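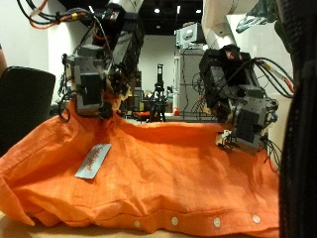 *Orange button-up, crumpled*

**nraptis47:** Everyone swears by buttoning a shirt before you fold it. I don't buy it. Look at those wrinkles. Four buttons won't fix that.
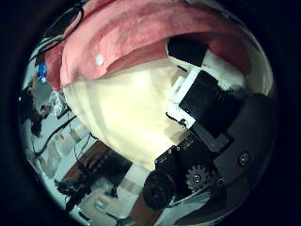
### Re: buttons first?

**forough_g:** They keep the front straight. Wrinkles are a separate problem, so shake it out first.

**jernmont18:** Disagree. I've skipped buttons since May and my stack looks fine. The pink cloth over the cream one is more of a drape than a fold anyway. 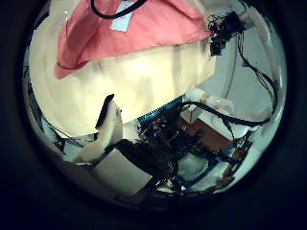
**nraptis47:** Fine for you, maybe. I still want to see a shirt come out of a drawer flat after 15 days.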